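Search this site Search Go

Can a machine do the chores yet? Questions we get at Rundberg

Last updated: June

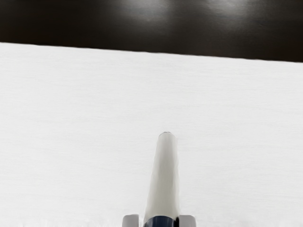 What chores can a robot arm do today?

Short, repeated ones. Wiping a flat surface, pressing a button, sliding a light part from one spot to another. On a bench that never changes, an arm can do this for a whole shift. Kitchens and laundry rooms are harder. Things move, and people leave stuff out.

Why do you practice in simulation?

It costs less to fail there. We run 200 tries of a new task in simulation before we book time on a real arm. A bad reach into a simulated table breaks nothing. The plain white surface and pale finger in our render are as simple as a setup gets, and we still start with setups like it.

Does a task that works in simulation work on a real table?

Sometimes. Touch is the weak point. Shiny surfaces also give trouble, as reflections move when the camera moves. Expect to retune.

Can it fold laundry?

Slowly. Our best time on one towel is 8 minutes, with a person standing by. We would not sell that to anyone.

What about the shop floor?

This is where we have paying work. At Cevwood an arm loads 600 small panels a shift. Someone still clears jams and checks the stack. The Savport packing line was a no: too many box sizes.

Will you come and look at our job?

Yes. Send a short video of a person doing it, at normal speed, and the size and weight of the parts. Saulius Pētersons answers these, usually before noon. Visits take 20 minutes if the parts are laid out.

Should I wait or buy now?

If the job is the same every time, ask for a quote. If it is housework, wait.

Comments (3)

toom_mill: We have an arm on sanding. Good on flat boards, useless on anything with a curve. Your answer on retuning matches what we saw, it took us most of a month.

Līga Jaunzems: Is the 8 minutes for a bath towel or a hand towel? Makes a big difference to me, we do both.

S. Pētersons: Hand towel. We have not timed a bath towel.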